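Pidis Table Wax, 70 ml tin

Last updated: 2021-09-09

Rüegg has sold furniture wax from the same shop in Flomonau for longer than anyone there cares to admit, and Pidis is the one we make ourselves. It smells faintly of honey and strongly of turpentine. It will not change your life, but it may change your opinion of your dining table.

Use it on any sealed brown furniture that has gone dull. A tin does 4 good-sized tables, or one table belonging to somebody heavy-handed.
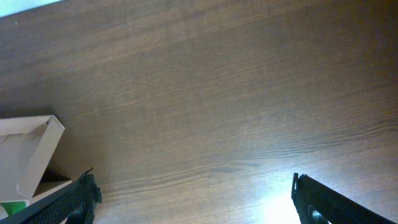 Andri Danzer writes that he left it on overnight, as his grandmother would have done, and spent the next morning scraping. The tin says 8 minutes, Andri. It has always said 8 minutes.

Put on a thin coat with a soft cloth, going with the grain. Thin means thinner than you are imagining. Wait, then buff with a clean cloth until your arm complains.
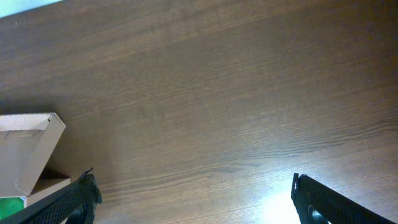
A second coat is allowed after 13 hours. A third is a hobby. Keep the lid on between coats, or you will own a small tin of candle.

Orders go out from our store in Fusevach, usually the next working day. Emil Plattner packs them and believes in string, so have scissors ready. 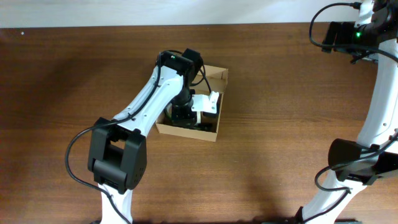 Returns are simple enough if the tin is unopened. Opened tins are yours, along with whatever you have learned from them. Send it back in a small cardboard box, much like the open one on the table, and put your order number inside. We refund the wax but not the postage, and the string is not returnable.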